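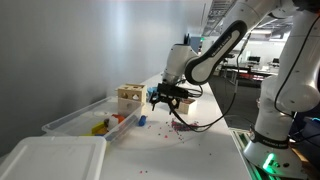
2 min read

Linholm Tabletop Recording Station
By Naima Gaber, Sestero

The Linholm station is a ready workplace for recording examples of hand work with one robot arm. You buy it when you want to teach a learning system simple table tasks and you do not want to spend the autumn on building the place first.

The arm has a two-finger gripper and stands at the side of a long white table. An operator guides it through the task, and each full try is saved as one example. The bad tries are saved also, with a mark, so your team can decide later if they are useful.

The toy set is our most asked task group. It has a wooden shape sorter, blocks, a small tray and very small beads. The beads are difficult for any gripper and we recommend to begin with the blocks.

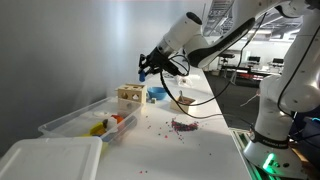
Small blue piece held in the gripper, toy set on the table.

What one customer recorded
Virgilio Dumlao and his group at Aretora used the station for 10 working days. They saved 1,668 examples, and 248 of them have the mark for a bad try. Two operators shared the work.

Included
Arm with gripper and cables
Table with mounting place
Recording software Yap, license for 2 computers
Toy set with storage bin and lid
One day of training at your place

Not included
Computers and monitors
Transport outside of our delivery area

Next deliveries are in October. For price and table sizes please write to Shanthi Liyanage in our sales office, and tell her which tasks you plan to record.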